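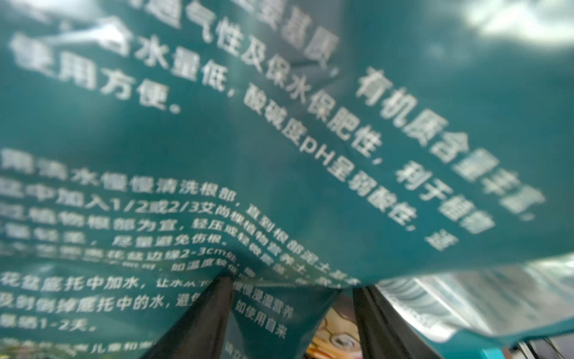

The bus to Vollbridge drops you at the wrong end of the business park, so I got to the data centre open day 10 minutes late and missed the coffee. Stojan Golob, who runs the network side, was already explaining how traffic gets in and out of the building, and he'd clearly decided we could keep up. I could, mostly! Product names and port types went past me the way Chinese print on a teal potting soil bag does, where all I can pick out is "pH" and a few figures like "2-3cm" — but then he drew the two fibre routes on a whiteboard and it all fell into place. One comes in from the Fliltgate exchange, the other goes round by the railway, and they don't share a duct anywhere.

After that we got to walk the hall. It has space for 110 racks (40 of them switched on so far) and it's LOUD, so take the earplugs when they're offered. I didn't, and regretted it by the second aisle. The cabling was gorgeous, all labelled at both ends, and I came home rather ashamed of the cupboard under my stairs.

My favourite bit was the monitoring room. Lenuța Roman showed us the tool they call Osei, which pings 900 devices and draws a little map of whatever stops answering. She unplugged a test switch for us and we all stood watching for it to go red, like people waiting for a kettle. Somebody asked whether she gets woken up at night and she said yes, usually by a fan.

There's another open day in December, and you book through the front desk. Wear a jumper — the cold aisles mean it.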